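From: Tímea Szalai
To: equipment-planning list
Date: September 24, 2019
Subject: Re: Gripper budget, second round

Byung-chul Ok wrote:

> I'd like us to commit before the Salville quote runs out. It is $2,993 per
> handheld gripper, and they'll hold that price if we take 7. The fixed arm from
> Brikberg can wait for next year. Laundry is the obvious first job, and the
> people at Iddale are keen. Can we settle this on the list?

I don't think we can, at least not on that quote. The $2,993 is for the gripper. It leaves out the head-mounted unit, which Salville lists as an "accessory" at $600 each, and the yearly service at $300 each. I asked Viktória Fodor whether the service is optional and she read me the clause. It is optional in the sense that the warranty ends without it.

I'm also not sold on 7. Who is going to hold them all? Lamisi has one washer and a room full of other work. If two people want the washer, one of them is waiting, and we've paid for a gripper to sit on a shelf.

And "keen" isn't a number. I have asked twice for hours per task and what I have so far is a sales sheet with a very clean kitchen on it. Our rooms have fans, boxes, a trash bin and a mop by the machine. Anything we buy has to work around that.

What I'd want before anyone signs:

1. A written price with the head unit and service in it.

2. Two grippers on trial through July, with the right to send them back.

3. Hours logged for one job from start to finish. Make it the front loader, door and all, with a person holding the gripper as they'd hold it on a normal day.

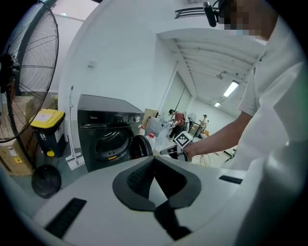 4. A name for whoever orders the spare pads. Tímea Halász did it last year and doesn't want it again.

If Salville won't do the trial, I'd let the quote lapse.

Tímea Sz.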